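Search this site Go

The trouble with heirlooms

Every July the antiques fair at Grarbridge fills up with people who have been told that Granny's jewellery is worth a fortune. Most go home with it still in their pockets. I have my doubts about the whole trade, and a butterfly brooch with pale, shimmering wings does little to settle them.

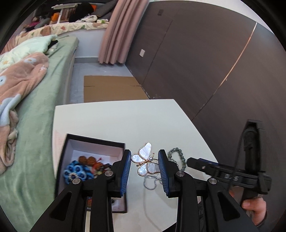

Lionel Haslam

Beryl Rowbotham has sold costume pieces in Penrose for 24 years and distrusts any story that comes with a date. "They say 1921, always 1921," she told me. "I ask who said so, and it was an aunt." A valuer in Gomville once gave her two prices for the same ring, 12 days apart. Neither came with a reason.

Insurers like a high figure, buyers like a low one, and the family wants something to argue over — I have yet to meet a valuation that pleased all of them. Bedrooms must be full of things kept for a price that was never offered. 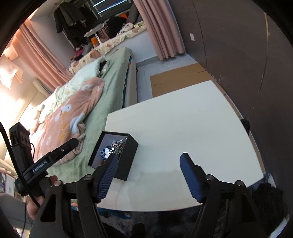 What to ask before you sell

Ask who is paying the valuer. Ask for the price in writing, and whether the same shop would buy at it. Mine would not.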